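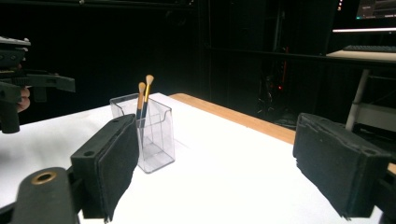

**Figure 3.** Holder with two brushes between the open fingers. Note the fraying on the right-hand pad.

### 4.2 Pad wear and when to stop

Pads are the part we got wrong first. The Mabaso protocol as drafted had one line on them ("replace when worn") and every operator read it their own way. Of the 528 demonstrations collected at Gotasbridge, 70 were later thrown out for slip, most from one long Monday session on old pads. Should of been caught at the bench.

Rule now, after Ruan Steyn's redraft:

- Both pads checked every 30 demonstrations, fingers wide open, under the bench light.
- Any fraying along an edge gets logged, with the side. Log first, then carry on.
- Backing showing through: stop. Change both pads, never one.
- Second gripper held clear of the holder untill the first has let go.

Fraying alone isn't grounds for a stop. We argued over this. Brush handles are thin and sit near the middle of the pad, so edge wear matters less here than it did for the Jetetti cups. Limits for wider objects still open, see 4.4.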